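Kavix frosted pen cups, set of 12: my review after one winter

25 March 2018

I'll start by saying I did not set out to buy pen cups. I was on the Tutaletti site looking for drawer dividers, got distracted (as you do), and there they were at the bottom of the page, small frosted plastic cups sold in a sleeve of 12. They were cheap enough that I didn't bother reading the measurements, and that's a mistake I'd like to save you from if I can.

They came in November, well wrapped, nothing cracked. First thought on opening the box was oh, they're little! I'd had it in my head that they would be the height of a proper desk tidy and they're much closer to something you'd rinse your mouth out with after brushing your teeth. I very nearly sent the lot back. Then the kids came home, tipped their felt pens all over the table and started grabbing cups to put them in, so that was the end of that idea.

What I like best is the plastic. It's see-through enough that you can tell what colour is in there from across the room, but cloudy enough that ink smears and bits of pencil dust don't show up too badly. The rim is nice and thick as well. I had some very thin-lipped ones from Prurnex before and they split down the side if you so much as looked at them, so I always run a finger round the edge of a new one now, and these are smooth all the way. Seven of the sleeve are in daily use, the rest are in the cupboard waiting for the next craft phase.
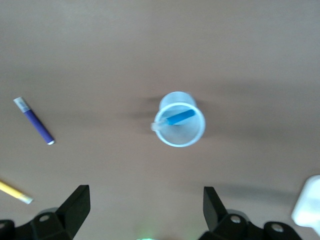 Size is really my only big grumble, so let me go into it properly. A fat marker won't always drop in and stand up like you'd expect. The bright blue one has ended up slantwise across the cup with its clear cap poking out over the rim, and that happens a lot in our house with anything chunky, particularly when it's been thrown in by somebody in a hurry to get to their tea. Slim pens are fine, pencils are fine, paintbrushes are fine if you don't mind them leaning. But if your lot use the big washable sort you'll want to put them in one by one, nib end down, and good luck getting a five-year-old to do that. We still have strays on the table most evenings, I won't pretend we don't.

The other thing is the shape. They narrow towards the bottom, so they stack beautifully when they're empty (the whole sleeve takes up no room at all in the cupboard), but the base is on the small side and a cup with too many long pens in it gets top heavy. I've had 2 go over in the time we've had them. No harm done with pens. With paint water it would be a different story, and I did try that once, and I've gone back to using jam jars for water.

Cleaning is easy. Warm soapy water and an old toothbrush gets felt pen off the inside. Permanent marker leaves a faint ghost, a sort of lilac tint in our case, but it's on the bottom and I can live with it. I haven't put them in the dishwasher. The leaflet says nothing either way and I don't fancy finding out.

I did look at the Rodrigues desk pots before I decided to keep these, the heavy ones with the cork base. They're lovely and I'd have them on my own desk tomorrow, but they cost a fair bit more for a single pot and I can't see them surviving being carried from kitchen to living room and back by small people. For a craft table where everything gets shoved about, light and cheap wins for me.

Would I buy them again? Yes, but I'd want Kavix to do a taller version, even an extra couple of centimetres would sort out the marker problem. Do measure your pens first. Delivery from Tutaletti was quick and the packaging was all cardboard, so full marks there. Four stars, and I'll change it to five if they ever bring out the big ones.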